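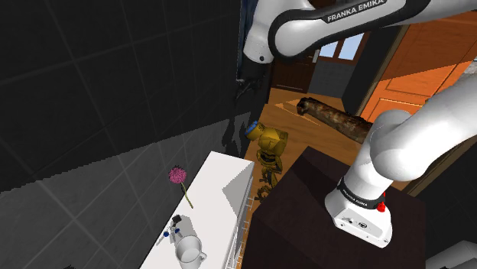 Notebook, sim cell, 2018-08-07

Picking up from the mess I left in March. The arm in the Stavstead room is loading again, and it stands on the dark table where it belongs and no longer a hair above it. I want to get down how it's set up now, while I still remember which file does what, so the next one of us to open it doesn't have to dig the way I did.

The base first. All the trouble came from there. The table model came over from Gatwood with its origin at floor level, and the arm was being placed from the middle of the tabletop using a height somebody had typed in by hand. Change the table and the arm stays put, floating or sunk. I've now hung the arm's base off the table itself, so if you move or swap the table the arm goes along with it. There's one number left to set, the base offset, and it lives in the room file, NOT in the robot file. Please leave it there! I spent most of a morning looking at the wrong one.

Next, the shoulder twitch. At startup the arm used to give a little kick before it settled, and for a long time I blamed the controller gains (I even wrote that in here, sorry). It was the collision shapes. The simplified hull for the base was poking down into the hull for the tabletop, so the first physics step shoved them apart. I trimmed the bottom of the base hull and turned off contact between base and table, and then ran 300 resets with a log on the joint velocities. No kick in any of them. The gains are back to what they were before I started fiddling — ignore the block marked "softer" in the old settings, I should delete it.

Home pose. The old one had the elbow stretched out nearly straight and the solver hated it, you'd get a big swing on the first move. The new one keeps the elbow well bent, with the wrist coming down from it and the gripper below. I like it a lot better, and it gives the planner room to go either way.

Counter things. The mug, the flower, the little black block and the gadget with the two blue knobs are all on the white counter, all loaded from the props list. Notes on each, in no special order:

The mug has a proper hollow hull now. Before, it was a solid plug as far as the physics cared, so a finger could never go inside the rim.

The flower has a collision shape for the stem only. I tried one for the bloom and it made every step slower for no gain that I could see.

The block is the easy one, a plain box, use it for checking anything new.

The knob gadget is still a single rigid lump. The knobs don't turn. Udico wants them to turn, and I've said yes in principle, but it needs joints added and somebody has to find a sensible friction value. Not this week.

Lighting. I left the sun where it was, coming in hard enough to put those sharp-edged shadows on the tiles and the counter. The trouble is the gripper: black fingers in front of the dark part of the wall, and you can hardly pick them out. Fine for the physics and awful for checking a grasp by eye. I tried a fill light low on the counter side and it helped the fingers but washed out the white top, so I took it out again. Maybe a lighter finger material for debug runs only? Someone from the Takagi side did something like that in their kitchen room and I'd like to see the settings before I make up my own.

The yellow and black figure on the floor between the counter and the table is set to static. Keep it that way. When it was dynamic it tipped over at random and ate 5 percent of the step budget just lying there being clever with its own claws. Same for the brown log behind the arm, static, no contacts.

Speed: 63 steps a second with rendering on, on the old desktop. I'd hoped for more, but it's steady and it doesn't sag after a long run the way it used to.

Routine for anyone who touches this cell from here on:

Load the room with no props and look at the base joint readings. They should sit still.
Add the props and let it run for 6 seconds before sending any command.
Send the arm home, twice.
Save the log under the room name, with your initials on the end so I know who to bother.

Still open: knob joints, finger material, and a warning when the base offset is missing (right now it quietly uses zero, which is how I got here in the first place). Also the gripper opens a touch wider than the limit in the robot file says it should. I haven't looked into that one at all, so if you have an idea, write it under this entry.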